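Clemunach Owners Help Board > Water and Plumbing

Low hot water flow in a rental caravan, cold side is fine

Posted by trinach_row_c, January 2026

We own a six-berth park home at Trinach and rent it out for part of the season. It was built with a propane tankless water heater in an outside locker, and the supply comes off the park main through a quarter-turn valve under the floor. Cold flow is good at every tap. Hot flow is poor at the kitchen sink, poor at the bathroom sink, and close to useless in the shower. In the shower the heater will light, run for a short time, then drop out. Turn the tap off and on again and it repeats.

Guests started mentioning it in August. The park maintenance office looked at it once and said pressure at the post was fine, which I believe because the cold side bears it out.

What I have done so far:

Cleaned the shower head. No change. With the head removed and the hose running into the tray, the flow is slightly better and the heater stays lit longer, but still not normal.

Swapped the propane cylinder for a full one. No change.

Checked the aerator on the kitchen tap. There was grit in it, gray and white, some of it flaky. Cleaned it, got a small improvement for a day, then back to where it was.

The unit was drained down last winter by the park, and I was told it was blown through with air. I don't know what pressure they used. The pipe is gray plastic push-fit as far as I can see. There is a blending valve under the bathroom sink feeding both the sink and the shower. The kitchen is not on it.

I want to know whether I am looking at a heater replacement (the dealer in Sheehan quoted 841 for the heater alone, fitting extra) or something I can deal with before the first booking. I am comfortable with the water side. I will not be touching the gas side.

plumbline_parkhomes

Don't buy a heater yet. Your symptoms point to a restriction on the hot side, upstream of where the kitchen and bathroom split. If the blending valve were the only problem, the kitchen would be normal, and you say it isn't. That leaves the heater inlet filter, the heater's heat exchanger, the outlet fitting, or the first run of pipe after the heater.

The burner dropping out is a result of the low flow. Most of these units have a flow sensor or a diaphragm that needs a minimum rate before it will call for heat. With the shower head on you are sitting right at that minimum. With the head off you are a little over it, so it stays lit longer. That matches what you describe. It can also trip on overheat if too little water is moving through, so look at whether it goes out quietly or shows a fault code.

Order I would work in:

Turn off the gas at the cylinder and the power to the heater. Let it cool.

Close the valve under the floor and open a hot tap to drop the pressure.

Find the cold inlet on the heater. There is nearly always a small mesh filter, either inside the inlet connector or behind a plug next to it. Pull it and rinse it. If it is packed with grit, you have probably found most of the trouble. Look at the washer while it is out and replace it if it has gone flat.

Before refitting, put a bucket under the open inlet pipe and crack the floor valve for a few seconds. If the flow into the bucket is strong, the supply to the heater is good.

Refit the filter, disconnect the hot outlet, and run water through the heater cold with the gas still off. Compare it with what you got from the inlet. A noticeable drop means scale in the exchanger. A small drop is normal.

If the outlet is good, the restriction is in the pipe after it. Look for a check valve or a second strainer. Some builders fitted one on the outlet and never put it on the drawing.

Scale in the exchanger can be flushed on most models with a small pump, two hoses and a descaling solution approved by the heater maker. Read the manual first - a few makers want specific products, and stronger acid will eat the brazing. Flush it with plenty of clean water afterward before anyone uses the taps.

The gray flakes are worth a second look. White and hard is scale. Gray and soft is more likely to be rubber or plastic coming off a hose liner. If there is a braided flexible hose on either side of the heater, take it off and look down it. The lining can come loose and fold over like a flap, and it will pass water one way and choke it the other. Replacing both hoses costs very little next to a heater.

Once the flow is right, clean the blending valve too. It will have caught the same grit. It should have its own filters on the hot and cold inlets, and it needs to be set again with a thermometer afterward. For a rental I would write the setting down and keep it with the gas paperwork.

Anything that involves the burner, the regulator or the flue goes to a licensed gas fitter.

steps_down_plillstead

had the same thing at Plillstead, new heater fixed it. 399 from a breaker's yard, fitted by the park. Yours is probably just old

4berth_owner

I would be careful with a used heater in a place you rent out. Ours had a frost crack that only showed after it was hot, and the fitter charged again to take it back out.

To add to the first reply: measure the flow before and after each step or you will be guessing. Use a one-quart jug and a phone timer at the kitchen tap, hot side fully open, cold side shut. Write the time down. Do the same on cold. If hot takes more than twice as long as cold, you still have a restriction somewhere. After I cleared the inlet filter on ours it felt fixed, but the timing said otherwise, and there was a kinked pipe behind the washing machine panel that I would have missed.

On push-fit pipe also check that the insert is still sitting square in the end of the pipe at each joint you open. I have seen one tipped sideways after an air blow-through. It will hold pressure and not leak, and still block half the bore.

Our total came to around 800 by the time we had paid two call-outs for what was a filter and a hose, so it is worth doing the water side yourself first if the park rules allow it. Ours asks owners to tell the office before isolating anything under the floor.

trinach_row_c

Update. Inlet filter was about two-thirds blocked. Cleaned it and the kitchen is a lot better. Shower now stays lit with the head on but the flow is still lower than I would like. The outlet hose is braided and looks original, so I am replacing both hoses before I touch the blending valve. Will time it with the jug as suggested and post the numbers.

Thread 1648 - Water and Plumbing - open to replies

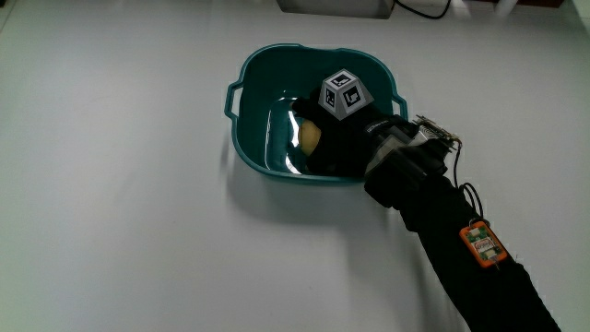
Plastic basin with two handles, gloved hand inside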